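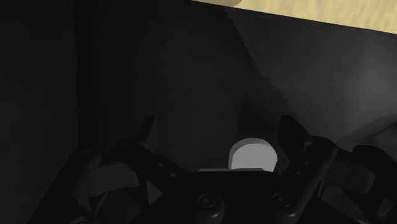

Ticket 1511 — hearing list emails going out for cancelled sittings
Opened by: Neville Hollis, clerks' office, Rirnley
Status: closed

Hi all, me again! I look after the public hearing list for the Rirnley tribunal and we've got a problem with the cancellation notices. One of our judges is off sick for most of September, so I've been marking her sittings as cancelled in Turnel. The list on the website changes straight away (lovely), but the night before each hearing everyone on it still gets the cheery "we look forward to seeing you" email. I've had 13 phone calls this morning, mostly from solicitors, and one from a gentleman who had already bought his train ticket.

What I've tried so far: cancelled one again from scratch, logged out and in, used the other browser. Same every time. I also checked the template in case somebody had swapped the wording, and it's fine.

Update, 11.20am
Thanks for ringing back. You asked whether it's every cancelled hearing or only some. I went through them with a cup of tea and it's only the ones where I picked "judge unavailable" as the reason. The two I cancelled as "withdrawn by party" behaved themselves and sent nothing. So it looks like the reason matters, which I'd never have guessed. 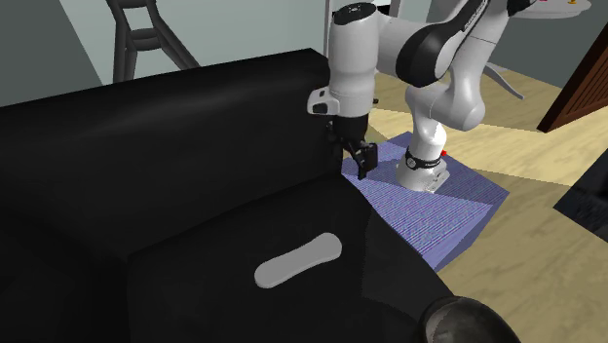

Update, 2.05pm
Right, I've found the setting you meant, under Notices and then Reasons. "Judge unavailable" had a tick next to "keep reminders on". I think it's left over from when we used Wragg, where a stand-in judge was always found and the hearing went ahead anyway — it must have come across with everything else when we moved. I've unticked it and saved.

One snag. There are 155 reminders already sitting in the queue for tonight and unticking the box hasn't shifted them. Can you clear those at your end? I don't have the button. Please don't clear the Irnent ones, those hearings are still on and they do need their emails!

Update, 4.40pm
Queue looks right to me now, only Irnent left in it. I've written to everybody who got a wrong one and said sorry, and the switchboard has a note of what to say if people ring.

Update, next morning, 9.15am
No wrong emails overnight, and Irnent got theirs. I cancelled a test hearing with "judge unavailable" and my own address on it, and nothing came through. Happy for you to close this. Could somebody check the same box for the other offices that moved over from Wragg?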